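Is it worth labelling household storage, or am I kidding myself?
Asked by Ater, 14 February 2022

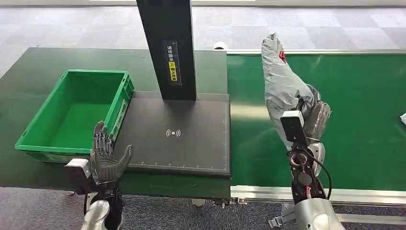
Fovetti reckons it's only worth it if somebody other than you has to find things, and I've been chewing on that remark ever since it was made on the decluttering thread. I live with two other adults and we are all capable of reading. We are also all capable of opening every box in the loft to look for the extension lead, and then leaving the lids off.

So, the background. We moved to Cundley in December and most of our belongings went straight into crates and up a ladder. I wrote on them at the time, but with the sort of confidence you have at eleven at night, so what I've got is a stack marked KITCHEN MISC, MISC KITCHEN and, in my own handwriting, THINGS. One says DO NOT STACK and was underneath three others.

I'd like to start again and do it properly. What I can't decide is how far to go. One end of the scale is a marker pen and masking tape. The other end is a numbered list on a computer, possibly with those little stickers you tap with your phone, and I can feel myself being drawn towards that end in the way other people are drawn towards drink. A pack of 1,000 plain labels has already been bought. I'm not proud.

Has anyone run a system at home that was still being used a year later, by everyone in the house? I'm less bothered about looks than about whether I can find the Christmas lights without swearing. The loft is boarded but cold, and the hatch is small, so big boxes are out.

Quezada
Replied the same day

Yes, and ours has lasted, mostly by being boring. What we do:

Give every box a number and nothing else. Big numeral on two sides, so it doesn't matter which way round some helpful person shoves it back. Don't write the contents on the box at all. The contents will change and the writing won't, and in two years you'll have a box that says BABY CLOTHES and holds a sander.

Keep the list somewhere you'll see it. Ours is a sheet of paper in a plastic wallet, pinned inside the airing cupboard door, with a pencil on a string. I did try a spreadsheet. It was a lovely spreadsheet, it had colours, and I was the only living soul who ever opened it. The pencil gets used by everybody, including the one who claims not to know what the list is for.

On the tap-with-your-phone stickers: they work fine, and I had a go with a few. The trouble is that you need to be standing next to the box to tap it, at which point you could just lift the lid. They'd make more sense if you had a lot of boxes that were sealed or awkward to open. For a loft I'd spend the money on a better light bulb.

Some practical bits for a cold loft. Masking tape goes brittle and drops off, usually in one go, so you find a tidy pile of labels on the floor and a wall of anonymous boxes. Paper labels curl. Either use a paint pen straight on to the plastic or get tie-on luggage tags and thread them through the handle. Tags have the advantage that you can swap them over when you rearrange. Wipe the dust off before you write anything, or you're labelling the dust.

Leave one box with no number for things you can't place. Empty it twice a year. If you don't allow for a muddle box you'll get one anyway, and it'll be the hall.

As for Fovetti's point, I half agree. But the me who put the fondue set away and the me who has to find it are barely on speaking terms, so I count that as somebody else.

Fovetti
Replied the next morning

I did say that and I stand by it, though I see I'm being quoted as if I'd carved it on something.

My actual view is you've got too much stuff. If it's been up there since you moved and you haven't wanted it apart from the extension lead, bring the extension lead down and have a think about the rest.

Also just buy another extension lead.

Ater
Replied to both

Thank you. The lead is now on a hook by the back door, where I'm told it looks terrible.

Going with numbers and the paper list. I went up this afternoon with a paint pen and got as far as box six, which turned out to be entirely full of other, smaller, empty boxes. I've written that on the list. MISC KITCHEN was curtains.

Does anyone want 1,000 labels? Collection only, Cundley end of the bypass.

Quezada
Replied later

Keep the labels. They're good in the freezer, provided you stick them on before the tub gets cold and you write what's in it at the same time. We had something brown for tea last week that none of us could name. Could have been chilli. There was a pear in it.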